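April, Werkstattbuch Akustik, Nachtrag zur Körperschallmessung Bruvberg

Zweite Messreihe an der Trenndecke, Aufbau wie zuvor. Norm-Hammerwerk auf Position 3, Empfangsraum darunter, Mikrofon an vier Punkten. Pegel bei 415 Hz weiterhin auffällig, Überhöhung schmalbandig, an allen Punkten vorhanden. Die elastische Zwischenlage (Plerko, Muster 44) ändert daran nichts Messbares. Oberhalb von 3000 Hz nur noch Grundgeräusch — nicht auswerten.

Peninah vermutet eine Schallbrücke am Randstreifen. Spyros hält die Rohrdurchführung für wahrscheinlicher. Beides offen, Randstreifen zuerst prüfen. Rohdaten liegen unter Lauf 754, Kalibrierung vor und nach der Messung in Ordnung.
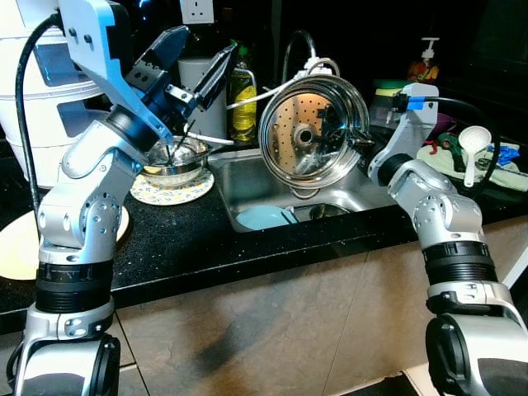 Für die Küchengeräusche fehlt uns weiterhin eine brauchbare Anregung, das Hammerwerk bildet sie schlecht ab. Vorschlag Katia: Geschirr direkt auf der Arbeitsplatte. Ein Edelstahlschälchen auf einem geblümten Teller, der auf der Platte steht, ergibt zwei Kontaktstellen in Reihe; Metall auf Teller und Teller auf Platte getrennt messen. Beschleunigungsaufnehmer mit Wachs von unten an die Platte, Abstand notieren.

Offen: Ersatzkabel für Kanal 2, Rückruf Oosthuizen wegen Randstreifen.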